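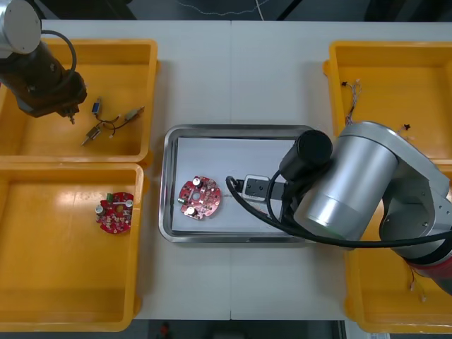 Yellow plastic bins and a stainless steel tray on a white work table.

Sorting tray
Print this article | E-mail this article
104 shares | 7 comments

A sorting tray is a shallow, open container used to keep small things together while somebody works with them. The family is a large and friendly one, taking in the seed trays of gardeners, the button trays of tailors, the type cases of printers and the plastic bins found in workshops nearly everywhere. Most have low sides, so a hand can reach in easily, and a raised rim to keep round things from rolling away.

History

People were sorting into flat baskets long before anyone wrote about it, and the grain markets of Skisside are still fond of the old woven kind. Wooden trays came in with the button trade. The Zelley works, which began as a small maker of drawer fittings, sold 2500 of them in its first year and went on to offer 3207 patterns – a good many of them differing only in the handle.
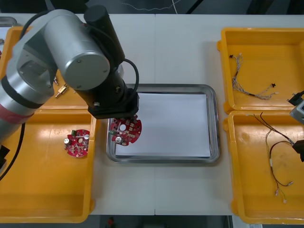
A round red circuit board with a notched rim.

Materials

Wood is quiet and kind to delicate goods, though it swells in damp weather. Steel wipes clean and lasts for decades. Molded plastic is light, cheap and easy to color, and has become the everyday choice in schools and repair shops alike.
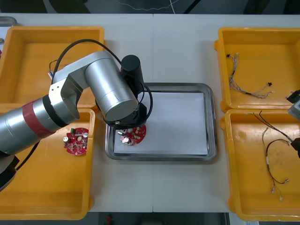 Color and layout

Bright colors help the eye find the right tray, and yellow has long been a favorite. The bead sellers of Khaemba give each size of bead its own color and lay the trays out from smallest to largest, a habit that children there pick up early.

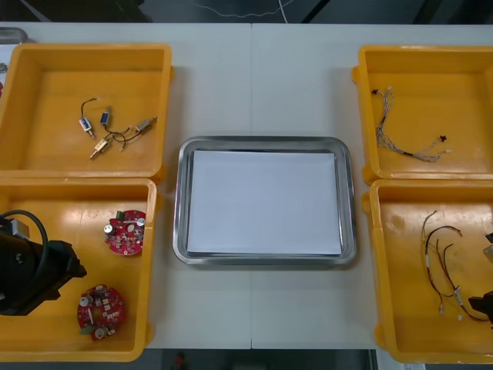

In Jindetau the custom is a little different, and trays are grouped by the day's orders, with the most used ones kept nearest the worker. The seed library there keeps 200 trays in this way, and every November they are washed, dried and relabeled before the new seed comes in.

See also: Basket, Drawer, Type case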